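Running the Hand Demo on Open Day
Section 4 of the Stunari set-up guide, written by Hoi-yan Poon

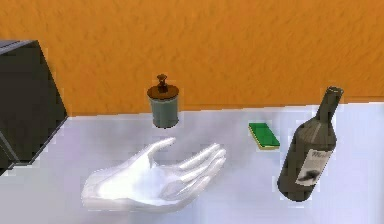

Fig. 4.1 The simulated table, with the hand palm-up and the jar, sponge and bottle behind it.

Right, you've got the laptop out of its bag and the big screen plugged in (if you haven't, go back to section 3 and come and find me when the fan stops whining). This section gets you from a blank Stunari window to a hand that visitors can drive for themselves. I've run this demo at Ulley for a good while now and I've made most of the mistakes already, so please do read the notes as well as the numbers!

4.1 Before the doors open

1. Start Stunari and choose Open Day from the list on the left. Leave the one called Open Day OLD alone. Lai-ching Hsu still uses it for her own tests and she has moved all the settings about.

2. Wait for the table to load. You want the orange wall at the back, the pale table top, and the hand lying palm-up near the front. If the wall comes up plain grey, the textures haven't been found. Close the window, check the Hsiao drive is plugged in, and start again.

3. Check the objects. There should be a small jar with a brown lid, a green and yellow sponge and a dark green bottle. The dark grey box stays over on the left and can't be picked up. Children will try. Let them.

4. Press R once. Everything jumps back to where it started, and the counter in the corner goes to zero.

Note: the hand has no arm in this version. It ends at the wrist and floats about wherever the glove tells it to go. You'll be asked about this all day long, and I just say that the arm lives in the other demo, which Yuk-lan Ho runs next door.

4.2 Setting up the glove

5. Put the glove on the table, flat, fingers spread, and switch it on at the cuff. The light goes blue.

6. Put it on your own hand and hold still, palm to the ceiling, while Stunari counts down from 7. This is the rest pose, and it should look like Fig. 4.1 on the screen, fingers fanned a little and thumb up.

7. Make a slow fist and open it again. Watch the screen while you do it. If one finger lags behind the others, tighten the strap on that finger and go back to step 6.

8. Set Grip Force to 21. The slider goes all the way up to 1000 and somebody will want to see what happens up there (the bottle shoots off over the wall, and it's very funny, but then you're pressing R for the rest of the morning).

Caution: wipe the inside of the glove between visitors and let it dry before the next person puts it on. The sensors hate damp, and a spare from Grerkero took most of February to reach us.

4.3 Helping a visitor through it

9. Start everyone on the sponge. It's forgiving, it squashes a bit, and you can grab it any old how and still feel clever.

10. Next comes the jar. Ask them to pinch the little knob on the lid between finger and thumb. The lid and the jar are one solid piece in the simulation, so if the pinch is good the whole lot comes up together. Most people gasp at this!

11. Save the bottle for anyone who's still keen. It's the tallest thing on the table and it tips very easily, so tell them to wrap all the fingers round the body and leave the neck alone.

12. When they've finished, press R before you take the glove off them. If you do it the other way round, the hand thrashes about while the glove comes off and knocks everything flying.

Note: a turn is best kept short. When the queue gets long I skip the jar and go straight from sponge to bottle.

4.4 If it goes wrong

The hand sinks into the table. The glove has lost its zero. Do step 6 again.

The hand is back to front. You've got the left-hand glove on. We have one of each and they look the same in a hurry, which is why Oi-ling Mak sewed a red thread into the right one.

An object trembles on the spot. It's been dropped half inside something else. Press R.

The picture stutters. Close the browser. Yes, all the tabs.

Anything stranger than that, press F9 to save the log and ring Zübeyde Polat on the desk phone, extension 1000. She'd much sooner be rung than find it broken at closing time.

Packing the gloves away is in section 5, and the chargers go in the same box.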